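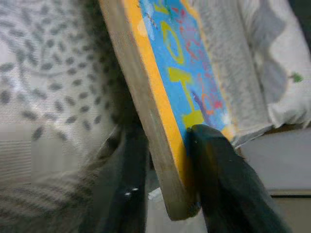 Ticket: Label printer at packing bench drops off network after idle
Status: Resolved
Site: Clanville, ground floor
Reported by: Annunziata Fabbri
Assigned to: Italo Sanna
Priority: Normal

Initial report

Printer on the packing bench stops taking jobs after a break. Jobs sit in the queue on the bench PC as "Printing" and never come out. Turning the printer off and on clears it and all the held labels print at once, so we get duplicates if anyone has pressed the button again. Worst after lunch and first thing in the morning. Started in June, after the office move. Shipping labels for the Vargate orders were late twice because of this.

IS - first response

Please confirm whether the network light on the back of the printer is lit when the fault is present. Do not power cycle before checking. Also print a configuration label (hold the feed button until the status light blinks, then release) and send the address shown on it.

AF

Light is on, steady green, no flicker. Config label says the address was assigned automatically. The bench PC has a different address typed in under the printer port. The last part of it is 26 and the one on the label is 7.

IS

That accounts for part of it. The port on the PC was set by hand before the move. The printer has been getting whatever address the switch cabinet router gives out. After a restart it sometimes got the old one back, which is why power cycling looked like a fix.

Actions taken, remote:
Reserved the address ending in 26 for the printer on the router.
Restarted the printer and confirmed it picked up the reserved address.
Cleared the queue on the bench PC.
Test label sent, printed normally.

Leaving open to monitor.

AF

Fine all morning. Stopped again after lunch. Light still green. Config label now says 26, so it has the right address this time.

IS

Second cause, then. Pinged the printer from the bench PC with the fault present: no reply. Pinged from the office PC: no reply. Switch shows the port up. After a feed button press at the printer, ping replies came back within 4 seconds and the queue released.

This points to the sleep setting. The network card is going to sleep with the printer and is not waking on incoming jobs. The log on the printer's web page shows the firmware was updated during the move, and the update put the power settings back to default. Sleep was previously disabled.

Actions taken, remote:
Power saving set to Off.
Settings saved to permanent memory. Changing the value without saving is lost at the next restart.
Status reporting turned off on the PC port. It was marking the printer offline after one missed reply and holding jobs until somebody touched it.

AF

Left it alone over lunch and sent a label from the office. Printed straight away. Do we need to do anything about the duplicates? There are a few in the Santoro box that I pulled by hand.

IS

Void them in the shipping software so they are not billed. Search by order number and keep the most recent label for each order. No change is needed on the printer for this.

Left a scheduled test running over Sunday, one small label per hour. All printed, no retries in the log. Ran a batch of 400 on Monday before the shift with no pauses.

The printer at Eston is the same model and had the same firmware update. Same power settings applied there under a separate ticket.

AF

No problems since. OK to close.

IS

Closed. Reopen if the printer shows any address other than the reserved one, or if the first job after a break fails to print. Attach a configuration label printed before any restart.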